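Open day at Forsyth, Dosthorpe

Our group went to the open day at the Forsyth lab in Dosthorpe on 4 March 2019. I went with Isla Aitken, who runs the housekeeping side of a small hotel in Nilesham and wanted to know whether any of this would be useful to her in the next few years. The short answer she got was no, with a couple of exceptions.

The lab is on the second floor of the old Calstead building, up a stairwell that still smells of paint. There were 153 names on the sign-in sheet by the time we left. Visitors were taken through in small groups, and ours was led by Yaneth Salazar, who works on grasping and answers questions quickly and without a sales pitch.

The first stop was the shop-floor side. An arm on a bench was taking plastic housings out of a bin and setting them in a tray. It does this well. The parts are stiff, they are all the same, and the lighting never changes. Salazar told us a line in Nilesham has had 2 of these arms running since October, with one person looking after both. When a part lands upside down the arm puts it back in the bin and tries another.

The kitchen bench was next. A different arm loaded a dish rack, slowly. Plates went in fine. It took 4 tries on a mug with a wide handle and then gave up, and a student moved the mug by hand. Loading the whole rack took nine minutes. Isla said her breakfast staff would have been through the room by then.

The part she had come for was linens. Sigita Juška gave a short talk on it before lunch, and it was the best half hour of the day. Cloth has no fixed shape, she said, so a machine can't look up where the edge is supposed to be. It has to find the edge each time, and the edge may be under something. A towel on a clean table is close to solved. Lace or a patterned weave on top of a soft, creased bedspread is much harder, and that is what people have at home. Her approach is to have people do the chore using hand-held grippers with the same kind of fingers a robot would have, and to train from the recordings.

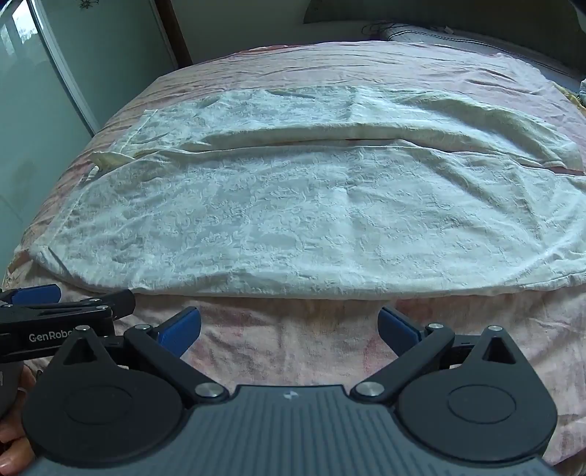 White cloth with a fold across it, on a pink bedspread, with the blue gripper fingers open.

I asked how long before a machine could make up a guest room. Juška would not give a year. She thought folding flat items in a laundry room would come first, with a person feeding the machine, and bedrooms a good while later - too many pillows, cords and odd corners. Ulla Tuominen, who was in our group and used to manage a commercial laundry, said feeding the machine is most of the labor anyway. Juška agreed with her.

Lunch was sandwiches in the corridor. Parking behind the building is free but fills up early, and the elevator was out of service. The lab plans another open day in October. Elspeth Moffat at the front desk is keeping the list for it.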